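4. Equipment planning and cost

4.1 What the task asks of the hardware

Before any money was committed, we wrote down what a single workstation had to do. The reference task was moving a small cup onto a round pad, and it was chosen to be dull. It needs a reach of less than an arm's length, a light payload, and a grip that closes on thin plastic without crushing it. Three groups would have to share the resulting budget line: the main laboratory at Wundthorpe, the teaching rooms at Gallside, and the Kerslake annex, where floor space is tight and the benches are already fixed in place.

Most of the argument in the planning meetings was over the gripper. Voyle and Hämmerli wanted a gripper with interchangeable fingers, at a higher price. Imhof wanted the cheapest parallel jaw on the market and a drawer of spares. We settled on wide fingers, and the trial setup in the following picture uses them on a clear cup with blue material inside.

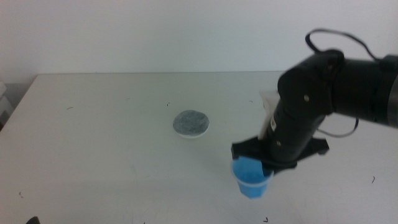 4.2 Cost per workstation

The budget ceiling was 3845 per workstation, covering the arm, gripper, cameras, mounts, cabling and a computer. The quote we accepted from Handimard came to 2827 before cameras. That left 1000 for cameras, mounts and cabling, with a small remainder that we did not assign. Shipping was paid from a separate line and is left out of all the figures in this section.

Cabling was the item we got most wrong. Tang had priced it as a single bundle, but cables that run outside a moving arm need slack, strain relief and, sooner or later, replacing. We now set aside 200 per workstation per year for cables and finger pads together, and we would advise anyone planning a similar purchase to put this in the running budget from the start. Money for repairs is much harder to find once the capital budget has closed.

Bench furniture was not bought new. A plain light tabletop against a bare wall was enough for the reference task, and Figure 3 gives the layout we priced. The pad and the cup stay within a short reach of the gripper, so a longer arm would have added cost with no gain here. We asked for quotes on the next arm size up anyway – the difference would have paid for a second wrist camera at every site.

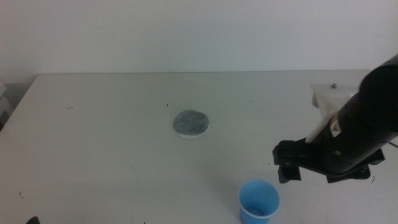 Figure 3. Reference layout with open gripper, light-blue cup and round gray pad.

4.3 Cameras

Each workstation was planned with a fixed view of the bench and a view from the wrist. Yurt had proposed dropping the wrist camera to save money in the teaching rooms. The case for keeping it rests on what happens close to the fingers. A fixed camera can lose sight of one finger behind the gripper housing, while a camera at the wrist can hold both in view along with the table between them. It sees less of the bench as a result, and objects off to one side are easily cropped. In the view below, both ribbed fingers are visible, but the gray pad runs out of the picture on the right and only the lower part of a blue object shows in the corner.

Wide lenses would recover some of that lost area. We did not buy them for the first round. They cost more, and the calibration work would have fallen on Tang alone during the term. The mounts we chose accept either lens, so the change can be made later without new brackets. 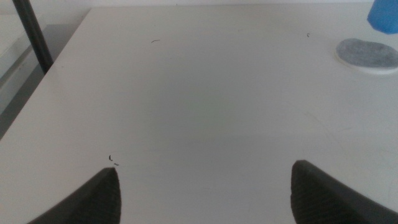
PURCHASING SCHEDULE

Orders were placed in two rounds. The first, in September, covered Wundthorpe only. Gallside and Kerslake were held back until the first arms had been in daily use long enough to show which parts wore out. Holding the second round meant giving up a volume discount, and Hämmerli argued against it for that reason. We still think the delay was worth the cost – the cable allowance and the choice of mounts were both revised before the second order went out.

Spare parts were ordered with the arms and stored at Wundthorpe. Each site holds one set of finger pads and one wrist cable, and draws on the central stock for anything larger. Kerslake has asked for a complete spare gripper of its own, and the request is included in next year's estimate.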